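Okay friends, a little thread for anybody who has a kid (or a self!) learning to read music and getting stuck on the bass clef. I have been teaching piano out of my front room in Rindton for 12 years and I still get asked about this more than anything else. 1/

Most of my students come to me reading treble just fine and then freeze up the second the left hand joins in. They try to "translate" from treble, you know, find the treble note and then shift it over. It works for a while, and then the music speeds up and it all falls apart. 2/

So what I do now is teach three landmark notes and leave the rest alone for a bit. Bass F sits on the line between the two dots. Middle C floats on its own little line just above the staff. Low G is on the very bottom line. We find those on the page and on the keys until it gets boring, and then we do it one more time! 3/

After that everything is a step or a skip away from a landmark. My younger ones use the Zundar flash cards, the big floppy ones with the clef printed in blue. There are 40 in the deck but please do not hand over the whole stack at once - I start with 10 and add a couple each lesson. 4/

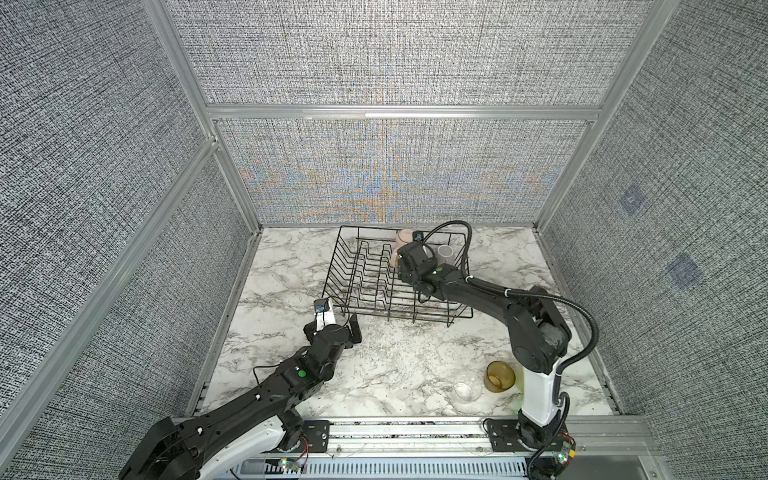
Pink cup, clear cup, dish rack. Flash cards go so well with kitchen time.

And I do mean that about the kitchen! A few cards after supper will do more than a long, tearful session on the bench. One family over in Idstead tapes a card to the fridge in the morning and whoever names it first picks the music for the drive to school. I love that so much. 6/

If you'd like a book to go along with it, the Rampersad primer has a lovely bass-only section near the back, very short pieces, lots of white space on the page. I wish it came earlier in the book, but you can skip right to it and come back. 7/

I'll try to put up my landmark practice sheet in June, once recital season lets me breathe. If your kiddo has a bass clef note that just will not stick, tell me which one - mine was always the B, second line up, and I was a grown woman before I stopped counting up to it. 8/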